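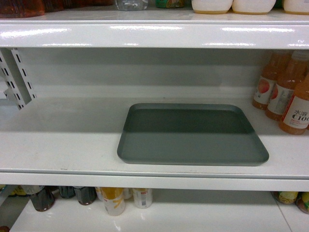
Fig. 1. Store shelving, middle level: orange-colored drinks at the right, most of the shelf open.

Unit 6: Keeping Track of Stock in a Small Store
Notes to go with the lecture. Instructor: Maricel Dalisay

Welcome back, everyone. Several of you asked for these notes to be a bit fuller than the last set, and since I am never short of words I was happy to oblige. Please read them before the workshop and bring a calculator (the one on your phone is fine, I won't take it away from you).

Where we left off

Last time we talked about how a store decides what to carry in the first place. We looked at the range plan for Clarkero, our little corner grocery, and we argued for a good long while about whether it should sell birthday cards. I enjoyed that very much, and I still think it should. This unit picks up after the range has been settled. The goods are chosen, the supplier has been called, and now somebody has to make sure there is enough of everything on the shelf without filling the back room to the ceiling.

Some words we will need

On-hand stock is whatever the store has in the building right now, on the shelf and in the back together. People new to the trade often think only of the shelf, and then they order a case of something when there are two cases sitting behind the door. I did this myself with canned peaches in my first job and we were eating peaches in the break room until spring.

Facings are the number of units of a product you can see across the front of a shelf. A product with three facings may have a dozen units behind them or none at all, so facings tell you how much room a product has been given and very little about how much of it you own.

Lead time is the wait between placing an order and having the goods in hand, ready to put out. Please include the unpacking! If the truck comes in the evening and the boxes are opened the next morning, the morning is the end of your lead time.

Safety stock is the extra you keep because sales jump around and trucks run late. It costs money to hold, and it takes up space, and you will be very glad of it the first time there is a heat wave.

An out-of-stock is a product the store means to sell but can't, for the plain reason that there isn't any where the customer can reach it. We separate a shelf out-of-stock (there is some in the back) from a store out-of-stock (there is none anywhere). The first is a labor problem and the second is an ordering problem, and they need quite different cures.

The reorder point

You will use this one more than anything else in the unit, so take your time over it. The reorder point is the level of on-hand stock at which you place the next order.

Reorder point = (average daily sales x lead time in days) + safety stock

Let's work one through for Clarkero. The store sells 17 bottles of apple juice a day on average. The supplier, Stulstead, needs 6 days from order to delivery, unpacking included. Over the lead time, then, the store will sell 17 x 6 = 102 bottles. The owner likes to hold two days of sales as safety stock, which comes to 34. Add the two and you have a reorder point of 136 bottles. When on-hand stock falls to 136, the order goes in.

Now suppose Stulstead changes its route and the lead time drops to 4 days. Work it out yourself before you read on. You should get 68 plus 34, or 102. The store can let its stock run a good deal lower before ordering, and nothing about the customers has changed at all. I find that students tend to look first at sales when a shelf keeps running out, and I would ask you to look at the supplier just as hard.

A small caution about averages. Seventeen a day may mean 17 every single day, or it may mean 5 a day most of the week and a great rush before the weekend. The formula can't tell the difference. You can, if you look at the daily figures, and that is the reason the workshop sheet gives you daily figures and makes you do the adding up. Sorry about that.

Shelf counts and book counts

Most stores run on a book count, meaning the number the system believes is on hand. It goes up when a delivery is entered and down when something is scanned at the register. It drifts. Bottles break, a cashier scans one flavor six times when the customer bought three of each, a case gets put down in the wrong room, and now and then something walks out the door. The book says one thing and the shelf says another.

Here is the case I told in the lecture, for those who were out. The Hiebert store had a book count of 223 jars of pasta sauce. The full stock count in January found 206. The difference is 17 jars, and we call that shrinkage. As a share of the book count it is 7.6 percent, which is high for sauce. When the manager went back over the paperwork, she found that one delivery had been entered as received when part of it had been sent back damaged. So most of the loss was a typing matter and no jars had vanished at all. Good news for her, though the system had gone weeks without ordering sauce it needed, and regular customers had noticed.

Do keep this in mind: a book count that is too high is usually worse than one that is too low. Too low, and you order early and have a crowded back room. Too high, and the system thinks all is well while the shelf sits bare.

Cycle counting

Counting the entire store once a year is tiring and the results go stale quickly. Cycle counting means counting a small part of the range every day or every week so that everything gets covered in turn. Hiebert carries 2000 product lines and has since moved to this method. Fast sellers and expensive items come up often, slow ones (shoe polish, cake candles) perhaps twice a year. It's calmer work, and you find mistakes while people still remember what happened.

Whoever does the counting should write the number down before looking at the book figure. We all see what we expect to see, me included.

For the workshop

Please prepare the following and bring it on paper.

1. Using the Stemum data sheet, find average daily sales for each of the drinks listed, then the reorder point for each. Take lead time as 6 days and safety stock as two days of sales.

2. Redo one of them with safety stock of four days. Write a few sentences on whether you would recommend it to the owner, thinking about space as well as money.

3. Visit any store near you and find one product that is missing from its place. Ask politely, if the staff aren't busy, whether there is any in the back. Note which kind of out-of-stock it was.

Reading: chapter on replenishment in the course pack, and skip the section on seasonal goods for now, we'll get to it after the break. The Stemum sheet is in the same folder as these notes. If the numbers in the last column look odd to you, they are weekly totals, and I should have labeled them.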